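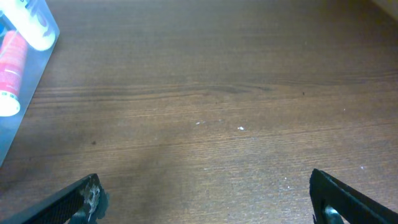
Testbridge has released version 3 of Trilach, its grasp planning and control package for two-finger grippers, with a rewritten perception stage for picking small packaged goods out of clear plastic containers. The update went to existing license holders in February and can be installed over the previous version without changes to cell hardware.

The main change is in how Trilach handles transparent walls. Earlier versions built a single depth map from the wrist camera and treated missing values as free space. With clear plastic this produced two kinds of error. The planner saw the tabletop through the container floor and set the target height too low, or it read a glare streak on a wall as part of an object and shifted the grasp center toward it. Version 3 keeps a separate estimate for each container wall, built up over several camera poses, and carries it into the motion planner as a collision surface even when the current view shows nothing there.

Glare is handled in the same stage. Pixels that stay bright while the wrist moves are kept as surface color. Pixels whose brightness moves with the camera are masked before segmentation runs. 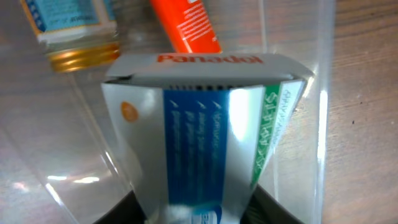
Grasp selection for cartons has also been changed. The planner now looks for a pair of opposite side panels and scores each pair by clearance to the neighboring items and by the angle of the box relative to the container floor. Printed text is no longer used for alignment, as blurred or sideways lettering caused the older matcher to report a confident pose that was wrong by a quarter turn. Flap seams are still detected, but only to keep the fingertips off them.

On the control side, closing is split into an approach under position control and a final squeeze under force control. The switch takes place at first contact on either finger. If the second finger does not report contact within 337 milliseconds, the controller stops, opens and asks the planner for a new lateral offset. The timeout can be set per item class.

Integrator Brandby ran the release candidate for 3000 pick attempts on mixed pharmacy stock, including cartons, tubes and bottles. According to Testbridge, 1311 of the attempts involved a carton touching at least one other item, the case in which the old planner most often gave up without a grasp. The company has not published success rates for the run and says the logs are still being labeled.

Configuration files from version 2 load without conversion, with one exception. The wall_margin parameter is now measured from the inner face of the container instead of the outer one, and cells that set it by hand will need a new value. Support for Mikkelsen force sensors remains in beta. A command line tool for replaying recorded picks against new planner settings is included with the package.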